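Automation in a Returns Workshop: What Changes for the Staff

Project report, second-year module Work and Technology
Aslak Nyberg

1. Background

Zaltton is a firm in Fuvthorpe that takes in returned household goods, checks them and sends them on for resale. Crockery, garden tools and hand tools make up most of what arrives. Until last year all sorting was done by hand at long benches. The firm now also runs cells with two robot arms each, supplied under the name Nutevetti. My project looked at what this has meant for the people on the floor. I did not try to measure whether the cells are worth the money.

2. Method

I spent two weeks in the workshop and did informal interviews with staff on both shifts. I also read the fault log, which the shift lead, Farouk, let me copy by hand. The log had 1,773 entries for the period I looked at. Most are a single line. I grouped them by what the person on duty had to do, for instance reset the arm, move an item, or take the item out and finish it at the bench.

Interviews took place in the break room or beside the benches. Nobody was recorded. I wrote notes during the talk and typed them up the same evening.

3. Findings

3.1 Tasks

Before the cells came in, a sorter handled an item from start to finish: unpack, look for damage, decide, put in a bin. Now the sorter unpacks and loads, and the arms do part of the placing. The decision about damage is still made by a person. Several sorters said that they handle fewer things but have to look up more often. One described it as being called away from your own work all day.

The largest group in the log was "move item". Bowls and plates come up often here, mainly when they have been put down too close together or one on top of another. Staff have worked out their own ways of laying things out so that they are called less. These are not written down anywhere, and the two shifts do it differently.

3.2 Skills and training

Training for the cells took 17 hours per person, split over several mornings. People thought the part about stopping and restarting was good. They wanted more time on what to do when an item is held badly, as this is what they meet every day.
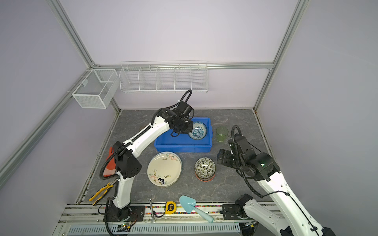
Older sorters were worried at first that their knowledge of crockery would no longer count. In practice they are asked more than before, because the mixed loads are harder to set up than single types. This extra work has not changed their job title or their pay grade, and two of them raised it with me without being asked.

3.3 Pace and breaks

The benches had a natural pause whenever a crate was finished. The cells have no such pause, so breaks are now fixed by the rota. Day shift liked this. Evening shift did not, and said the 7 pm break comes too early.

4. Discussion

The work has moved from handling to watching and preparing. Lifting has gone down and sore wrists were mentioned less than I had expected. Interruptions have gone up. I think the firm should write down the layout methods with the sorters who came up with them, and count that time as work.

5. Limits

I only saw one site. I was there in a quiet period, and Farouk told me January is very different. The log depends on people filling it in, and on Thursday evenings there are gaps.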